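Getting Started with the Zitero Two-Arm Tabletop Kit: Your First Pick and Weigh

If you've been eyeing the Zitero kit and wondering how long it takes to get something fun going, good news: one evening is plenty! I've had mine bolted down since March, and the first job I'd teach anyone is moving things from a basket to a kitchen scale. It's simple, it uses stuff you already own, and it shows you quickly what these arms are good at (and where they get fussy).

The kit runs $2,197 with both arms, mounting plates and the Pellden control software. You'll need a sturdy table, a roll of brown paper, a small digital scale, a plastic basket and a few things to move.

Set up the table

Bolt the mounting plates near the front edge, one on each side. Leave enough slack in the cables that each arm can swing through its full range, then do one slow sweep by hand before you power up. Mine snagged the first time and I was glad the motors were off.

Cover the top with brown paper. I love this part of the setup, cheap as it is: you can pencil start positions right on it and swap the sheet when it gets messy. A few wrinkles are fine. Tape the corners if yours wants to creep.

Teach the pick

1. Put the scale in the middle, where both arms can reach it, and switch it on.
2. Set the basket on the right side with one item in it.
3. In Pellden, choose Record and guide the right arm until the gripper is just over the item.
4. Lower it straight down. Baskets have walls, and coming in at a slant is how you knock one over.
5. Close the gripper slowly. For soft produce I keep the force setting at 200. The default is 500, fine for a wooden block and pretty rough on a ripe tomato!
6. Lift, move over the scale, lower, open.
7. Save the run and play it back at half speed.

Record the same move 6 times with the item in slightly different spots, then let Pellden blend them. Playback got so much smoother for me after that.

Once the right arm is behaving, give the left one a job of its own. A bun or pastry on the open paper makes a nice second target, and it needs an even lighter touch.

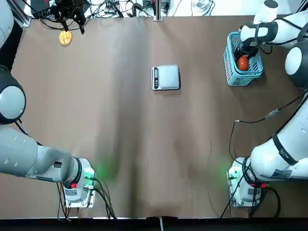

Can I start with one arm and add the second later?

Zitero sells the arms singly, and Pellden picks up a second one when you plug it in. You'll have to run the calibration again for both, so set aside a little extra time that day.

Related
Lindholm soft finger pads: worth the upgrade?
Trasley table clamps, a short review
Pellden basics: saving and naming your runs
Cable tidying for small robot arms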